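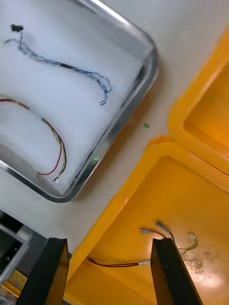

How many demos do we need before we train the first cable sorting policy?
Start with 54 clean ones from a single operator, train on those, and look at where it fails before recording more.

Thread: Cable sorting task, club build season
Board: Musstead Robotics Club > Student projects

wirenut_jo
Posting the question above because I keep getting different numbers from people. The Ekwood entry rules say we can bring any training set we like, so there is no minimum.

pliersdown
54 is what we used for the peg task and it was enough to see the problems. Cables are harder. They don't land the same way twice. I would plan on 276 before the qualifier in September and not expect much before that.

wirenut_jo
276 at what pace? We get the arm for one evening at a time.

pliersdown
Last time I did 40 in an evening, with resets. Resetting is the slow part. Get a second person to lay the wires back out.

tko_bench
I disagree with going for a big number. The Mockus team went to 400 last season and a lot of theirs were the same grasp from the same side. Fewer demos with more variety would do more for us. Swap which wires start in the tray and which start in the yellow bin, and rotate the tray a bit each time.

pliersdown
Variety is fine later. If you rotate the tray from the first demo you won't know if a miss is from the angle or from the wire.

tko_bench
The judges are going to rotate it anyway.

gray_lead
Can we talk about the padding in the tray? A thin bundle sinks into it and the fingers have to push down to get under it. I'd like to try a flat mat.

wirenut_jo
The task sheet says padded tray, so we keep it. Approach lower and slower. Grab the wire a little back from the connector and don't pull on the crimp terminals.

gray_lead
OK. What about the braided cable? Same rule?

wirenut_jo
Same rule. Don't pick it up by the connector.

newmember_ab
Which software are we recording with? I have Wamum installed but it asks for a project key.

pliersdown
Wamum is right. The key is on the sheet taped inside the cabinet door. Make your own folder or you will write over somebody's run.

tko_bench
And wipe out the bin when you finish. Bits collect on the bottom.

wirenut_jo
Going with 54 and the tray fixed, then we rotate for the next batch. tko, write down the angles you want and I'll put them in the run sheet. I'm in the shop from 6 pm.

tko_bench
Fine. I still think we should mix them from the start, but I'll send the angles.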